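16 June 2020
Notebook, sim side. Depth masking and the self-filter.

Carrying on from the May notes. The planner was refusing valid base moves in the living room scenes, and Jamila Wickramasinghe thought the costmap was at fault. I spent the morning on it and I don't think it is. The costmap does what it is told. The trouble is upstream, in the self-filter, which takes the arm out of the depth image before the points go into the voxel grid.

How it stands now: we render the arm's collision mesh from the head camera pose, using joint angles from the state message nearest in time, and drop every depth pixel that falls inside that silhouette. There is a padding of 2 pixels. It was set by Sheikh (the old config, before we moved to Dravness) and never looked at again. In Dravness the visual mesh of the upper arm is fatter than the collision mesh, since the covers were added to one and not the other. So a thin rim of arm survives the mask and gets written into the grid as an obstacle sitting right next to the robot. The planner then sees itself boxed in and gives up.

Checked this by dumping the grid for episode 3,835, which Jamila had flagged as a clean failure. The rim is there, a curved sheet of occupied voxels that follows the arm. When the arm moves the sheet stays behind until the decay clears it, so there are often several of them stacked up. That explains why the failures get worse the longer an episode runs.

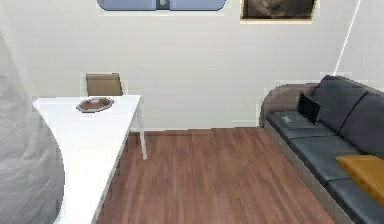 Masking with the visual mesh instead of the collision mesh gets rid of the rim. Slower, but we can afford it at the rate the head camera runs. The cost shows up on the table. With the arm held this close on the left, the mask takes out the near corner of the white tabletop as well, and those voxels go to unknown. The far half, where the brown dish is, isn't touched, so the grasp side should be fine. Base planning is another matter, because we treat unknown as blocked within the footprint radius, and the robot is standing next to the table most of the time. The open floor between the table and the sofa is in full view and ought to be marked free whatever the mask does on the left.

Three ways round it that I can see:

Keep the old value. If a voxel was observed before the arm covered it, leave it as it was and stop the decay for as long as it is masked. Simple. Wrong if something moves behind the arm, but nothing in these scenes moves unless we move it.

Treat masked-unknown differently from never-seen. Needs a second flag per voxel and a change to the message, which means Jurkside has to be rebuilt too. I would sooner not.

Move the arm out of view before planning a base move. Works, costs time on every move, and hides the bug.

Going with the first. Implemented it after lunch as a hold flag in the grid update. Ran the 15 flagged episodes again with the visual mesh mask and the hold. 9 now plan first time. I went through the rest quickly and they look like a mix. Some start with the arm already in front of the camera, so there is no old value to keep and the hold does nothing. Others I haven't explained.

For the bad starts, the easy thing is to tuck the arm once at reset, take a few depth frames, then go to the start pose. Jamila is against this because the Biteck robot won't always be able to tuck where it wakes up, and she would like the sim to keep the same conditions. Fair point. Left it off by default and put it behind a parameter, tuck_on_reset.

Also noticed while in there:

— Joint state and depth stamps are matched by nearest neighbour with no interpolation. Fine when the arm is still, poor when it is swinging. A wider pad would cover for it but would eat more of the table. Better to interpolate.

— The pad is in pixels, so it means something different at every range. Should be in metres on the mesh.

— Thin furniture is a worry on its own. A single table leg at the far corner is only a few pixels wide at our depth resolution, and the speckle filter may be deleting it. Need to look at the grid with that filter switched off before trusting any path that goes close to the table.

— The log prints "plan failed" for both start-in-collision and timeout. Split these. Would have saved me the morning.

Branch is pushed, not merged. Jamila to look over the hold flag, mainly the part where a held voxel is released. At present it releases on the first unmasked reading, and one bad depth pixel could wipe it.

Next: interpolation, then rerun the same set with nothing else changed.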